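Sisik Fingertips for Two-Arm Setups

Sold in sets of 2 pairs, so both arms get matching tips. We love these on small, slippery things!

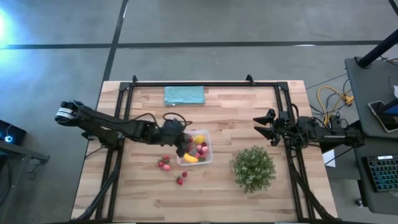

Soft fruit is the job we keep coming back to when we compare tips. Round pieces roll, long ones twist, and a clear tub is hard on any camera. The strawberries left lying on bare wood outside the tub are a great test too — low, tapered and easy to nudge away.
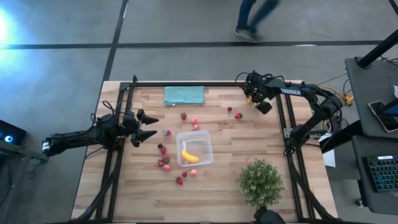
Against the Flumel tips, the Sisik set feels calmer at slow speeds, and we like the narrower nose for reaching into corners.

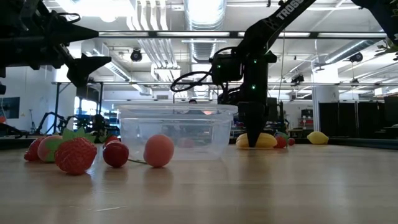
Swapping takes 5 minutes with the hex key in the box. Pads are rated for 2000 grips (the older Vida pads were 1000).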